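Two steps forward on the arm

20/09/2024

So the arm is back on its feet! If you've been reading since May you know the saga, and if you haven't, the short version is that I've been putting together a tabletop arm at the Pliltville workshop, and for most of the summer it would do anything I asked as long as I asked for the wrong thing.

The big fix was the wrist. I'd been blaming the Borach driver board (sorry, Borach) and rewrote the homing routine twice before I thought to check the set screw on the coupler. Loose. A quarter turn with a hex key and the wobble I'd been chasing for weeks went away. I did a bit of a dance.

Next up was the cable run. The old one tugged every time the elbow went past 56 degrees, so I rerouted it along the outside with some braided sleeve from the Hattar surplus bin – ugly, but there's slack now and the faults have stopped.

After that I got to the fun part, which is giving it junk to pick up. Paper plates, a paper cup, a napkin, a takeout container, a box of toy blocks, whatever I could grab. Blocks are easy. Thin things are a pain, and plates are worse, so I've slowed the last bit of the descent by 30 percent and I'm still not happy with it. I think the black fingers need something grippier on the tips. I've got two kinds of silicone sheet on order and I'll cut pads as soon as they show up.

Also on the list: a proper emergency stop I can reach without leaning over the table, and some kind of labels on my connectors, which past me swore he'd do – and didn't.

If anyone has a good trick for flat stuff, please leave it in the comments.

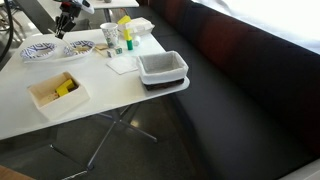
Drerkimside: For the napkin, try pinching it from a corner with the fingers tilted a little. Mine kept pressing straight down until I did that. And go for the softer silicone, the stiff sheet peeled off on me in a couple of days.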